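Workshop Notebook, Hand-Held Gripper Work, Basgate site
Entry 101, December. Kept by Elżbieta Baran

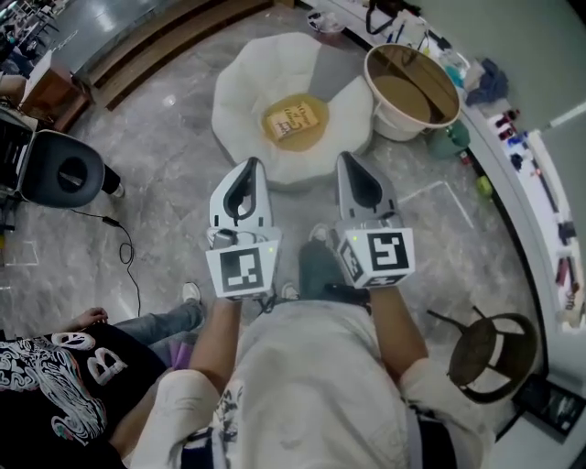 1. Purpose of this entry

This entry records the working rules for the paired hand-held grippers as they stood at the close of the morning review. It replaces the loose notes kept in the Karcombe folder, which had fallen out of step with practice. Colleagues who hold printed copies of those notes are asked to discard them.

The rules apply to every operator at this site and to visitors from Sandhu who take part in recording. They do not cover the fixed arms, for which the Gritholm procedure remains in force.

2. Before a session

2.1 Each gripper carries a cube marker with printed patterns. Both cubes are to be inspected on every printed face. A face that is scratched, lifted at a corner or marked by a fingerprint is to be wiped or reprinted before work begins. Tape is not to be placed over a pattern, even clear tape.

2.2 The indicator light on each gripper is to be checked by the operator and called out aloud. The call is "left green, right green." A silent check does not count and the session sheet is not to be initialed on the strength of it.

2.3 The cable at the base of the finger housing should form a small loop with no strain at either end. Operators have been pulling it straight for neatness. This practice is to stop.

2.4 Straps are to be worn or secured before the operator stands up or walks. I observed two lapses this month, one of them mine.

2.5 Sleeves are to be clear of the hand grip. Rolled sleeves are acceptable. Loose cuffs are not.

3. The floor

3.1 The tape lines on the floor define the working area. On a pale polished floor the white tape is faint, and new operators have stepped over it without noticing. I have asked for a darker tape. Until it arrives, the session lead is to walk the lines with each new operator.

3.2 Power cables may not cross the working area during recording. Where a cable must lie on the floor near a chair, it is to be routed behind the chair and taped down at intervals of 80 cm or less. A cable with an unused connector on its end is to be coiled and removed.

3.3 A clear path of 900 mm is to be kept between the seating and the counter. Bags, cushions and balls are props and belong on the prop list. If an item is not on the list, it is to be moved out before the first take.

3.4 A second person may sit close to the operator where the task requires it. That person keeps hands and feet outside the reach of the grippers and does not lean across.

4. Counter and props

The counter may be left untidy on purpose, as several tasks depend on it. The session sheet must then say so. Cutting tools are excluded in all cases. Bottles are to be capped, and any container whose contents are not known is to be treated as full.

5. Stopping

Any person present may call a stop. On a stop, the operator opens both grippers, lowers them and remains still until the lead replies. A recording that includes a stop is kept and flagged. It is not to be deleted. File 3326 was deleted in error under the old notes, and we lost the only record of why the left marker had dropped out of tracking.

6. Open points

Whether the marker inspection should be repeated at midday. I am in favor. The Sandhu team considers it excessive.

Wording of 3.4. "Close" needs a figure. To be measured with the longest-armed operator seated and then standing.

Storage of the grippers overnight. At present they lie on their sides, which rubs the cube faces. A cradle has been sketched on the back of the previous page. Foam lining to be ordered through Karcombe.

Next review after the darker tape has been laid. E.B.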